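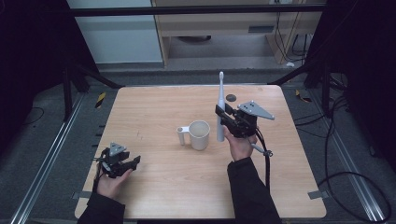 ホーム 制作記録 工具 過去の記事 このブログについて

手持ちグリッパーSkodumの続き、指先とケーブルの話

先月からほとんど指先とケーブルばかりいじっている。Skodumは自分が勝手に付けた名前で、両手に1本ずつ持って使うグリッパーの一式を指す。前回の記事では本体の箱の分割を変えたところまで書いた。今回はその後、共同工房のZumportに持ち込んで左右そろえて使ってみた記録になる。

場所は奥の区画を土曜の午後に借りた。床がカーペットで、両側に暗い色のカーテンを引ける。アルミのレールが床に走っているので、台車を入れるときは少し持ち上げないといけない。天板は明るい色の木で、手前の角を左右ともグレーのテープで留めて使った。最初はテープなしでやっていて、右手のケーブルを引っかけたときに天板が動いた。動いても自分では気づかず、あとで記録を見ておかしいと思って気づいた。それ以来、作業前にテープを触って確かめることにしている。

題材はマグカップと電動歯ブラシにした。どちらも白い。家にあるものを適当に持ってきただけだが、選び方としては割とよかった。マグは背の高い細い取っ手が付いていて、指の向きを考えないとうまく挟めない。歯ブラシのほうは縦に挟んで、ブラシを上にしたまま動かす。底が丸いので、天板に立てようとして少しでも傾いていると、離した途端に転がる。

やりたい動作は単純で、右手で歯ブラシを持ち上げ、左手でマグを押さえ、歯ブラシをマグに入れる。素手なら何も考えずにできる。グリッパー越しだと左右の距離感がつかめず、はじめのうちは右の本体が左の本体に当たっていた。プレートの角がちょうど当たりやすい位置に出ている。

このプレートは上に載せているグレーの三角の板で、取り付け穴があけてある。もともとは四角い板で作っていた。四角のままだと片手のときは困らないが、両手で近づけると角どうしがぶつかる。それで三角に切ったのだが、切ったら切ったで、右手のほうは板が外側に張り出す向きになってしまい、横から見るとかなり不格好だ。重さは減った。剛性は落ちていると思う。指で押すとわずかにしなる。しなりが記録にどのくらい出ているかは、まだ調べていない。

指は左右とも短いものに替えた。前の版は今より20ミリ長くて、細いものの先端をつまむには都合がよかったが、歯ブラシの柄のように太さのあるものを強めに挟むと先が開いてしまい、柄が回る。短くしたら回らなくなった。その代わり、マグの縁を挟もうとすると本体の箱が縁に近づきすぎる。取っ手を狙うときは腕をかなり寝かせることになり、手首がつらい。長い指と短い指をねじで差し替えられるようにするのが筋だろうが、差し替えるたびに閉じ位置の原点を取り直すのが面倒で、まだ手をつけていない。

指の内側に貼る滑り止めはKhunthongで買ったシートを使った。通販で、届くまでに思ったより日数がかかった。厚みが2ミリのものと、それより薄いものを両方頼んで、厚いほうを採用している。薄いほうは端からめくれてくる。厚いほうも永久に持つわけではないはずで、9月に入ってから貼り替えた片側は、前のものの接着剤が残っていて貼りつきが悪い。次に剥がすときは溶剤で拭いてから貼る。忘れそうなのでここに書いておく。

ケーブルについて。右の太いケーブルは、袖に沿わせて下ろし、天板の手前の縁を越えて床に逃がしている。左は細いケーブルで、手の指の脇をくるっと回って下に落ちる。太さが違うのは単に手持ちの都合で、そろえたほうがいいのは分かっている。太いほうは腕を返すたびに戻ろうとする力がかかり、そのせいで右だけ疲れる。20分も続けると、右の肩から先が重くなってくる。長袖を着ていると袖との摩擦で多少は落ち着くので、暑くても黒の長袖で作業していた。

床のほうはひどい有様で、天板の右側に黒いケーブルが絡まってたまっている。片付けてから始めればよかったのだが、借りている時間が惜しくてそのままやった。スタンドの脚の近くを通るときに何度か踏みそうになった。黒いケーブルばかりだと、どれがどれなのか見分けがつかない。両端に色の付いたテープを巻くつもりで、テープは買ってある。巻いていない。

記録にはZeltiaを使っている。以前に自分で書いた小さいプログラムで、グリッパーの開き具合と時刻を1行ずつ書き出すだけのものだ。名前のわりに中身はたいしたことをしていない。今回の一番長い記録は1836行になった。途中で止まらずに最後まで書けたのは初めてで、これは素直にうれしかった。前の版では途中で書き込みが詰まり、グリッパーを開いたのに数値が閉じたままになっていることがあった。原因は書き込みのたびにファイルを開き直していたことで、まとめて書くように直したら出なくなった。直し方としては初歩的なので詳しくは書かない。

まだ直っていないのは、左右の時刻のずれだ。左のほうが遅れて記録される。両方の指を同時に閉じたつもりでも、グラフにすると左があとから付いてくる。自分の手が本当に同時に動いているのかという問題もあって、はっきりしたことが言えない。左右の指で同じ棒を両端から挟んで、片方から叩くような方法を考えている。もっと簡単な方法があるかもしれない。

本体の箱の話も少し。黒い樹脂で刷って、角はほとんど落としていない。見た目は箱そのものだ。手で持つところの形は前回から5回作り直した。最初のは太すぎて、握るだけで親指の付け根が痛くなった。その次は細くしすぎて中の配線が挟まった。今の形は握りやすいが、ふたを閉めるときに線を押し込まないといけない。押し込むのはよくないと思いながら押し込んでいる。右の本体から斜め下に出ているグレーの短い棒は、左にはない。次に左を分解するときに、付けるか右も外すか決める。

マグに歯ブラシを入れる動作は、慣れてくるとマグを押さえなくてもできるようになった。ただし押さえずにやると、ブラシの底がマグの縁に当たったときにマグごと滑る。木の天板の上だと音がけっこう響くので、隣の区画に人がいるときは気を使う。押さえる動作を入れると記録も長くなるが、しばらくは押さえるほうで続ける。

左手でマグを押さえるとき、指を閉じたまま側面に当てるのがいいのか、開いて縁に引っかけるのがいいのかも決まっていない。閉じたまま当てると、マグのつや消しの表面で意外に滑らない。開いて引っかけるほうは確実だが、右手の入るところがなくなる。夕方まで両方を交互にやって、最後のほうは疲れて記録の名前を付け間違えた。どれがどちらのやり方だったか分からないものが混ざっている。ファイル名に手で書き足すのをやめて、始める前に選ばせるようにしたほうがいい。これはZeltia側の変更で済む。

費用はあまりかかっていない。樹脂と滑り止めのシートと、ねじ。工房の利用料が一番大きい。ねじは長さの違うものを同じ袋に入れてしまい、三角の板を留めるときに長すぎるのを締めて、箱の内側を少し突いた。動作に影響はなかったので、そのまま使っている。

次に工房に行くまでにやること。
・右のケーブルを左と同じ細いものに替える
・ケーブルの両端に色テープを巻く
・三角の板を厚い材料で切り直して、しなりを比べる
・Zeltiaに動作の種類を選ぶ画面を付ける
・歯ブラシを家に持って帰る

図面は、板の形が決まってから載せる。今の寸法で作ると両手を寄せたときにまだ当たることがあるので、待てる人は待ったほうがいい。

当サイトでは閲覧状況の把握のためにCookieを使用しています。引き続きご覧いただく場合は、使用に同意したものとみなします。 同意する 設定を変更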